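This site uses cookies to remember your settings. Accept / Manage

Reading time: 3 minutes

Why Does Wood Have Grain?

Wood grain is the pattern of lines in a piece of timber. The lines are a record of how the tree grew.

How the rings form

A tree grows in a thin layer just under its bark. In spring, growth is fast. The new wood is pale and its cells are wide, so they can carry plenty of water. In summer, growth slows down and the cells are narrow and dark. One pale band and one dark band make one ring – a year of growth. In a mild climate, growth may start before May.

Very old trees have very many rings. A pine stump measured in Ulwood had 1163 of them. Some living trees are more than 4000 years old.

From rings to lines

A trunk is shaped like a long tube. Cut straight across it and the rings show as circles. Cut along its length and the same rings show as lines. If the saw passes near the middle, the lines are nearly straight. If it passes near the outside, they form arches.

Which way is strong?

Wood cells are long and lie along the trunk, like a bundle of drinking straws. Wood splits easily between the straws. It is much harder to snap across them. For this reason the grain in a shelf or a table top normally runs the long way.

Faint grain on a long wooden worktable.

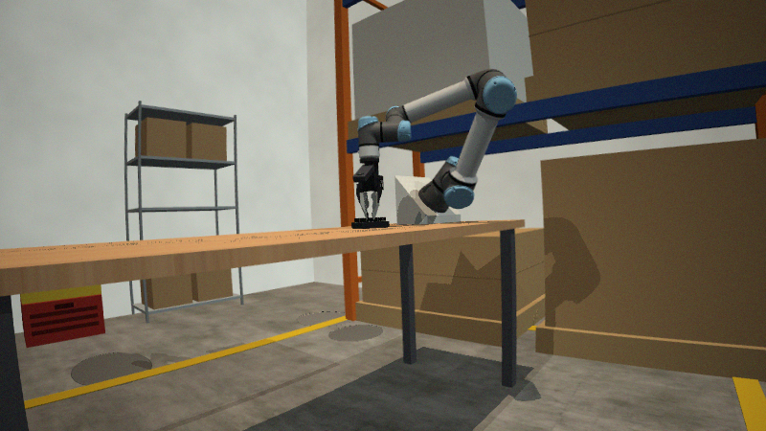 Try it yourself

1. Find 3 wooden things at home.
2. Put thin paper over each one and rub with a wax crayon.
3. Mark which way the lines run.

Text by Illia Bilyk. Last checked 23/06/2023.

Comments

Romaniuk: Our door has arches and straight lines. Is it two boards?

Usten class 6: The crayon did not work on painted wood.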